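Ondelero Releases Jemach Hand-Held Gripper Kit for Recording Manipulation Tasks

Reading time: 3 minutes

29/11/2022

Ondelero today released Jemach, a hand-held gripper kit for recording small-parts handling on a workbench. The kit is sold to research groups and automation teams that collect demonstrations by hand and use them to train a robot arm. Orders opened this morning and the first units ship from the Mukinby plant in three weeks.

Jemach consists of a two-finger gripper, a camera mount, a calibration card and a recording unit that clips to the operator's belt. The operator closes the fingers with a trigger. Finger position is logged with every video sample, so the jaw opening at any point in a recording can be read directly from the file. No arm is needed during collection. The same finger set can be bolted to an arm later with an adapter plate, sold separately.

The linkage is the main change from the company's earlier tool, Rainer. Rainer used a sliding rail, which collected dust and had to be cleaned often when the tool was used near packaging or cut foam. Jemach replaces the rail with pivoting arms on each side. The fingers stay parallel through the full stroke, and the pivots can be replaced with a hex key and a punch.

"Most of the support calls we had on Rainer were about the rail," said Yakubu Anozie, product engineer at Ondelero. "The pivots wear too, but they wear slowly and you can feel it coming. There will be some side play at the fingertip before there is any error in the logged opening that would matter."

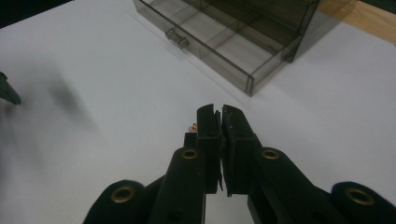 Fingers are treated as a wear item. Each kit includes 3 pairs, and a pair can be changed without repeating the camera calibration as long as the mount is left in place. Drawings for the finger blank are supplied with the kit, and customers may print their own for parts that need a narrower tip or a different pad. Ondelero does not certify customer-made fingers but will check a drawing on request.

The kit is intended for tasks such as sorting fasteners, loading compartment trays, and moving light parts between bins and fixtures. It is not intended for parts above 200 grams, for wet work, or for use on powered equipment. Two grippers can be recorded together, one in each hand, with a sync cable between the recording units. The cable is included in the two-hand version only.

Before release, the kit was used by nine operators over 21 working days at the company's test benches in Mukinby. Changes made during that period include a longer trigger, a stiffer return spring and a cover over the camera connector, which had worked loose when operators reached across the bench. The first version of the belt clip was also dropped.

"We asked for a lighter grip and did not get all of what we asked for," said Rafferty Montoya, who runs the test benches. "With the camera fitted it is still front-heavy. Operators who rest the wrist on the bench between picks don't mind it. For long sessions with the arm raised, plan on breaks."

A counterweight is in development and will be offered to existing customers at cost. No date has been set.

Recordings are saved in an open format with a plain-text index. The software supplied with the kit trims recordings, marks failed attempts and exports the result. It does not train a model, and Ondelero does not offer training as a service. Files recorded with Rainer can be opened in the new software, although the jaw opening in those files will be shown as an estimate.

Jemach is available in one-hand and two-hand versions. Both carry a one-year warranty that covers the linkage, trigger, camera mount and recording unit. Fingers and pads are excluded. Rainer will remain on sale until current stock is gone, and spare rails will be kept for two years after that.

Quotes and loan units can be requested from the Ondelero sales office. Loans run for nine working days and include one set of fingers.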